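**Storing dahlia tubers in a crawl space, crates or cardboard?**

**mudroom_pete**
Second year growing dahlias and I ended up with a lot more tubers than I planned on. Last winter I wrapped them in newspaper in a cardboard box and lost most of the Bostano clump to rot. The box bottom was soft by February. I'm thinking of switching to plastic crates this year. Crawl space is dirt floor with a vapor barrier. Is plastic going to trap too much moisture?

**zone5gravel**
Solid plastic totes with the lid snapped on, yes. Leave the lid off and you'll be fine. I use coarse vermiculite and check once a month.

**tansy_row**
I've had the opposite experience. Mine dried up to nothing in open crates. Our basement has a furnace in it, though, so that may be the difference. I went back to cardboard lined with a trash bag and poked holes in it.

**zone5gravel**
A furnace room is a different animal. He said dirt floor.

**halfacre_hal**
Long crates are better than deep ones. With a deep box the clumps at the bottom carry all the weight and you never look at them. In a long one you can lay everything out in a single layer and see the whole lot when you lift the packing off.
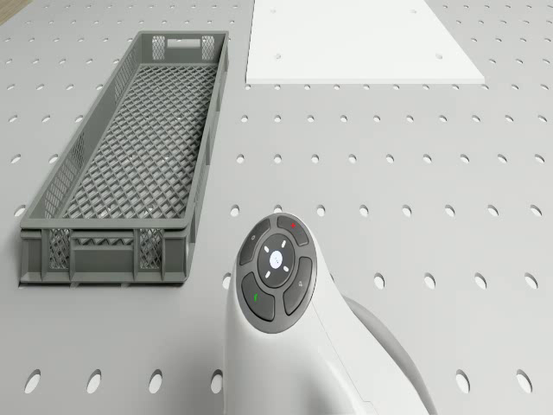 *Long gray crate, open top, handle in the end wall.*

Whatever you get, make sure it has some kind of handle in the end. You'll be dragging it out on your knees.

**mudroom_pete**
Good point on the single layer. I had mine stacked three deep. Do you divide before storing or in spring?

**halfacre_hal**
Fall. They take up half the room and the necks cut easier. Let the cuts dry for a day or two before you pack them.

**tansy_row**
Spring for me. I can't see the eyes in November and I've thrown out good tubers guessing. Whole clumps also dry out slower.

**oldfencepost**
I grew 245 plants last season, so I have lost tubers every way there is. Temperature matters more than the container. Keep them between 40 and 50 degrees and you can use a bucket. Pete, put a thermometer down there before you spend money on crates.

**zone5gravel**
Disagree. I had steady 45 all winter and still lost a batch of Pidetti, packed damp in peat. Packing matters as much as temperature.

**oldfencepost**
Then you packed them wet. That isn't the container either.

**mudroom_pete**
Thermometer went in Wednesday. It reads 48 in the morning and 51 late afternoon. I'm going with open crates, vermiculite, and a single layer. I'll divide half now and leave the rest as clumps, and write the variety on each tuber with a marker so I can compare.

**tansy_row**
Let us know in March how the two halves did.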